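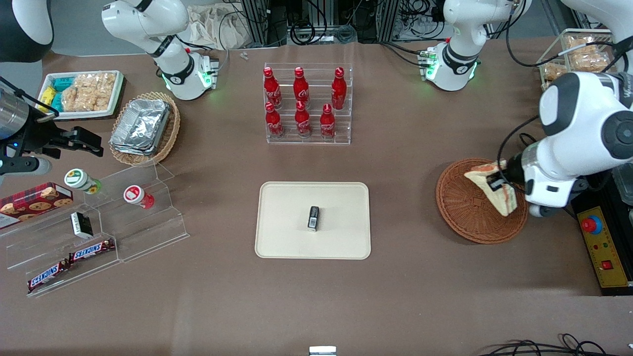 Trays, a braided basket and clear acrylic organizers on a brown tabletop.

Sorting Small Food Items on a Counter or Table

Use one open container per type of item. Mixed containers fill unevenly, and the items at the bottom go past their dates unnoticed.

Trays
A low rectangular tray with rounded corners suits wrapped bread, flat packets and small packages. Stand packages on edge at one end and pile wrapped bread at the other. A thin raised rim, as on the cream-white tray in the middle of the table, holds things in place when the tray is slid but not when it is tilted. Carry it level. Keep one tray free for sorting.

Baskets
Woven baskets take irregular shapes such as foil-wrapped packages. Keep loose crumbs and anything oily out of them. Clean with a dry brush, then a barely damp cloth, and air dry upside down. Do not soak.

Divided organizers
Bottles go in compartments, one to a cell, tallest at the back. The six red bottles stand in a front row and a back row with the caps up. Measure the bottle at its widest point and allow 1/8 inch clearance on each side. Where caps look alike, mark them with the opening month (October is enough, no year).

Stepped stands
Put jars with the smallest base on the widest step. A stand set diagonally shows more labels but uses more counter depth. If jars tip or lean, the step is too narrow. Add a strip of non-slip liner, cut 1/4 inch short of the edge.

Cleaning acrylic
Lukewarm water, a drop of dish soap, microfiber cloth. No ammonia, alcohol or scouring powder. Light scratches: wet-sand by hand with 2,000 grit, then 4,000 grit, then plastic polish. Keep the surface wet throughout and rinse between grits. Do not start coarser than 2,000 on clear parts.

Makers
Plomow and Selberg dividers are not interchangeable; the Selberg slot is narrower. Zolgate trays nest only with their own size.

Weekly check
Thursday, before shopping: wipe rims, move older packages forward, return strays to their container.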